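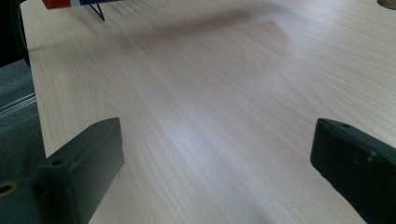 Section 4. Checking tracking and gripper width in Belay

By the time you reach this section you should have Belay installed, the hand-held gripper paired, and the lens calibration from Section 3 saved under a name you will recognise next month. If you haven't done the calibration yet, do please go back for it. Belay will let you carry on without one, but the positions it works out will drift, and you'll spend a dull afternoon wondering why.

What we're doing now is making sure the software knows where the gripper is and how far apart its fingers are. Later on, the Sutora planner takes both of these on trust, so a little patience at this stage is well spent.

1. Open Belay and choose Session, then New. Leave the profile set to Provley unless you have made one of your own.

2. Hold the gripper over your work surface with the fingers spread wide, and let them settle. Try to keep your elbow tucked in, as it steadies the hand wonderfully.

3. Press Start Tracking. The status light in the top bar goes from grey to amber while Belay looks for points it can follow, and then to green.

4. Move the gripper slowly from side to side, then forwards and back. Watch the Points figure as you go. On our bench in Branosden it settled at 2,766, but yours will be different and there's no need to chase ours.

5. Open the Width panel and press Set Open. Close the fingers gently until they meet, then press Set Closed. The bar should now follow your hand without jumping.

Note: Pale, shiny tabletops are harder going than they look. Fine wood grain repeats itself, and glare from overhead lights washes it out, so Belay has less to hold on to. If the light keeps slipping back to amber, tilt the gripper a touch, or go to View and turn on Glare Mask.
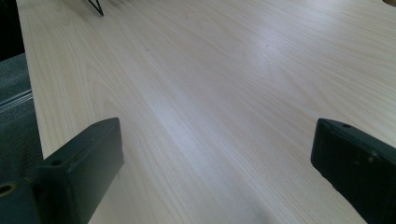 Figure 4.2. Fingers spread wide over a pale wood-grain top, with glare across the middle.

6. Check the Confidence reading. Anything over 77 is fine for planning. If you are sitting just under it, repeat step 4 more slowly before you change any settings.

7. Press Save and Send to Sutora. It can take almost 2 minutes the first time, so do put the kettle on.

Caution: Don't press Set Open again once a session has been sent. Sutora keeps the earlier width, and the planned grasps will come out too narrow or too wide.

If the width bar still jumps after a second try, export the log from the Help menu and send it to Lemlem Mersha on the support desk, along with your profile name.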